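Chapter 6
Clearing and Resetting a Table

In this chapter
Looking before you move anything
The parts around the table
Food, tableware and condiments
Where each thing goes next
Wiping down
Words to know: cover, condiment, soiled, reset, standing room

6.1 Looking before you move anything

Clearing a table is usually taught by doing it, and most people who work in a canteen or a shared kitchen learned it on their first Saturday with somebody impatient standing behind them. It can also be taught from a book, provided the reader has a table near by. The work in this chapter takes 30 minutes if the table is small and the sink is in the same room.

Begin by standing still. Look over the whole surface from one side, then walk to the other side and look again. A plate seen from the front can hide a piece of fruit behind its rim. A bottle on its side may be pointing its cap away from you. Make a note of anything that can roll, anything that can spill and anything with a handle that you will want to reach from a particular side.

The word cover, which you met in Chapter 2, means the place laid for one person. When a meal is over the covers have usually drifted into one another, and it is no longer possible to say whose mug is whose. This does not matter for clearing. It matters a good deal if people are coming back for a second helping, so ask before you begin.

6.2 The parts around the table

Students tend to look at the top and nowhere else. A table in a working room has other things close to it: walls, panels, rails, brackets, rods. All of these collect dust and splashes, and all of them can catch a sleeve.

Smooth surfaces give little trouble. A painted wall or a glossy panel can be wiped from top to bottom with a damp cloth, and streaks show up best when you look along the surface with the light coming from the side. Curved pieces should be wiped along the curve. Threaded metal is slower. Grease settles between the turns of the thread, and a cloth drawn straight along the rod passes over the tops of the ridges and leaves the dirt below. Use a small dry brush and follow the turns. Pay attention to collars and joins, where the thread runs under something thicker and fluff collects at the edge.
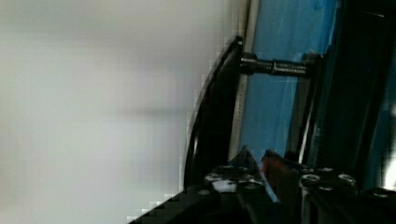
Hartmut Vogler wrote to us about this section when it first appeared, saying that he would never let a beginner near a threaded rod with a wet cloth, and that in his kitchen the rods were brushed dry and then left alone until the end of the month. We have kept the dry brush and taken out the wet cloth. His other point, that fittings should be done before the table and never after, is also right, and the order of the chapter was changed to suit. Dust brushed from above comes down on whatever is below it.

If food is still out, cover it or move it before brushing anything overhead. Keep a clear strip of 300 mm between the edge of the table and any fitting you are working on. Where the room will not allow this, clear the table first and wipe it a second time when the fittings are done.

6.3 Food, tableware and condiments

Things on a table can be put into groups. The groups used in this book are the ones used in the Thiele kitchens, where the course was first taught, and they are plain enough to remember without a chart.

Tableware is whatever the food or drink is served in or on: plates, bowls, mugs, glasses. Food is anything meant to be eaten, including the garnish, so a slice of orange or a single strawberry is food even when it has come away from the plate. Condiments are the bottles, jars and pots that are shared by everybody at the table. Cloths are kept as a group of their own because they go to the laundry.

A fallen bottle is still a condiment and goes back with the others, but check the cap before you lift it. Hold a squeezy bottle near the cap end and bring it upright in one movement. Gripping it round the middle presses the contents towards the cap, and the table you were about to wipe gets a good deal worse.

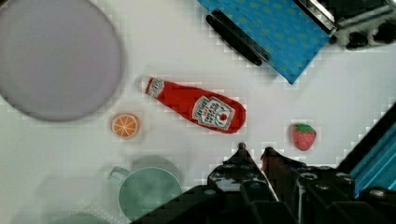
Token Household Course, Book 2 Clearing and Resetting a Table | 30

Take the white table with the lavender-grey plate as a first exercise. Lay out something like it yourself: a large plate, a ketchup bottle on its side, a slice of orange, a strawberry and a mug. The exact colours are not important, though small red and orange things are easier to find on a pale top than on a dark one.

Now decide the order. Small food goes first. A strawberry rolls when the table is knocked, and a slice of citrus lying flat is easily missed and then squashed under the next plate. Put both on the plate, if the plate is going to the sink in any case. Next stand the bottle up and put it to the back, out of the way of your elbow. The mug follows, taken by its handle. The plate goes last with the fruit on it, held level in both hands.

Some teachers prefer the mug before everything else. Róisín Nic Giolla takes this view in her notes for the Ornham classes, on the grounds that a mug is the thing most likely to have liquid left in it. If you can see into the mug from where you stand, look, and let what you find settle the matter.

6.4 Where each thing goes next

A thing is not cleared until it has arrived somewhere. Setting a plate down on the nearest worktop only moves the job. Before lifting anything, make sure there is standing room for it: a space by the sink for soiled tableware, a caddy for scraps, a shelf or tray for condiments.

Wipe the outside of a bottle before it goes back on the shelf, paying attention to the neck and the label. Labels that have been soaked peel at the corners, so the cloth should be damp and well wrung out. Fruit that has been lying on the table is put in the scraps caddy. It does not go back into a bowl with clean fruit – this rule has no exceptions in a shared kitchen.

Wiping down is dealt with in the next section. Have two cloths ready, one damp and one dry, and fold each of them into quarters before you start.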